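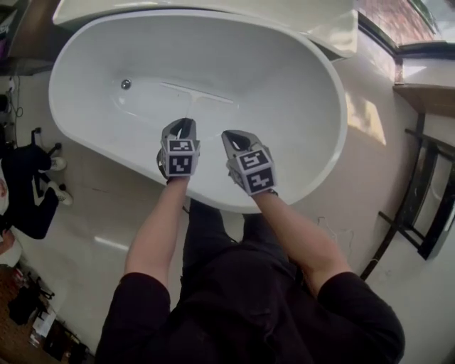
I only rang to ask whether the old bath was worth keeping, a customer in Ollesby wrote to us in June, and I fully expected to be told to buy a new one. We get a lot of messages that start in much the same way. In that case the bath was worth keeping. The waste and the overflow needed replacing, the enamel had one chip near the plug, and the rest of it was fine.

## About Kirnby

Kirnby repairs, resurfaces and fits baths. We have been doing it in Poltatbridge for 38 years, first from a rented yard behind the station and now from our own workshop on the Ollesby road. We work on about any make and age of bath, from Victorian roll-tops to the pressed steel baths that went into most houses in the 1960s and 70s.

The business started with resurfacing only. Plumbers would bring us cast iron baths they had taken out of houses, we would strip and recoat them, and they would go back in or be sold on. Customers then began asking us to deal with the whole job, so we took on fitters of our own. Fitting is now the larger part of what we do, and we look at 600 baths in a normal year, counting the ones we only advise on.

## What we do

- Chip and crack repairs, usually done in your home in one visit
- Full resurfacing, at home or in the workshop
- Supply and fitting of new and reclaimed baths
- Replacement wastes, overflows, feet and taps
- Removal of old baths, including cast iron

We don't do tiling, and we don't do electrical work. If your job needs either, we will tell you at the first visit so that you can book someone. Our fitters can work to another trade's dates as long as we know them early.

## Repair or replace

Most enamel damage can be repaired. A chip the size of a thumbnail takes a morning, including drying time, and the bath can be used the next day. A bath that has gone dull all over needs resurfacing, and that means keeping it out of use for longer. We leave a sheet with the dates written on it.

Some baths are past saving. Steel that has rusted through around the waste can be patched for a while, but the patch will fail and the ceiling underneath will suffer. Acrylic that flexes when you stand in it has normally been badly supported from the start. We can sometimes put that right with a new cradle, and if we can't we will say so and charge you for the visit only.

## Freestanding baths

These have become a big share of our fitting work, and people ask us the same things about them. The floor matters most. A full cast iron bath with a person in it is very heavy, and in an older house we will want to see which way the joists run before we agree to anything. The second thing is access. Measure your stairs, and measure the turn at the top as well.

Leave more room behind the bath than you think you need. You will have to clean there - and so will whoever comes to fix a leak.

## The Lumbao range

Alongside other makers' baths we sell a small range of our own called Lumbao. It came out of years of fitting baths that were awkward to plumb in. There are six models, all with the waste set where a fitter can reach it, and spare parts for every one are kept on the shelf in Poltatbridge. You can see them at the workshop. Bring your room measurements, and climb in if you want to try one for length.

## Guarantees

Resurfacing done by us is guaranteed for 12 months against peeling and discolouring, provided that abrasive cleaners haven't been used. Fitting carries the same period. Chip repairs are not guaranteed for colour match on coloured baths, as old avocado and pampas suites have all faded differently - we mix by eye and get as near as we can.

## Where we work

We cover Poltatbridge, Ollesby and the villages between them. For workshop resurfacing we will take baths from further away if you can get them to us. The workshop opens at 8am and the phone is answered until 5pm. If you are sending photographs of damage, put a coin next to it for size and tell us what the bath is made of, if you know. A magnet will stick to steel and iron and won't stick to acrylic.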